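Units > Robotics > RB33 Manipulation Software > Week 7 notes
Timetable | Readings | Labs | Forum | Contacts
Filed under: Lecture handouts, grasp planning

Week 7: From pre-grasp to contact

Notes by Dorothy Treloar. Lab questions go to Oksana Stasiv in the Hanrahan building, room 103.

1. Where we got to

Last week's planner gave you a ranked list of grasp candidates and stopped there. This week covers the software between choosing a candidate and closing the fingers. Read chapter 2 of the Nillura manual before the lab.

2. The states

Your controller should have separate states for APPROACH, PRE-GRASP, CLOSE and LIFT. Don't fold PRE-GRASP into APPROACH. Most of the failed runs in the November assessment did this, and the logs couldn't show which part had gone wrong.

APPROACH follows the planned path with the hand open. PRE-GRASP holds the wrist still and refreshes the object pose. CLOSE moves the fingers under a force limit. LIFT starts only when the contact check passes.

3. Perception at close range

Once the hand is near the object it hides part of it from a head camera. Keep the last good pose and weight new estimates by how much of the object is visible. Segment the hand out using the joint angles first, particularly where the hand and the object are both dark.

Handles need their own model. A cup fitted as a plain cylinder will give you a path straight through the handle. Mark the opening of any vessel as well, and add an upright constraint if there is liquid in it.

4. Worked case: mug, handle towards the hand

The black hand has one fingertip against the lower left of the mug body and the upper finger arched near the handle. Treat this as PRE-GRASP with early contact. The mug has liquid in it, so the upright constraint applies. The two wooden blocks and the spoon go into the collision map as separate obstacles.

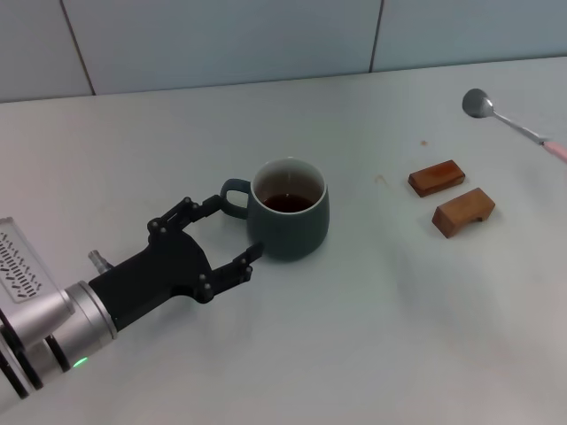

5. Lab exercise

a) Load the Clellwood arm model and set the finger force limit to 70 per cent of the default.
b) Write the guard for PRE-GRASP to CLOSE. It must handle contact on one finger only.
c) Log the pose confidence at each state change.

Submit code and logs through the Drurden server by 29 June 2018.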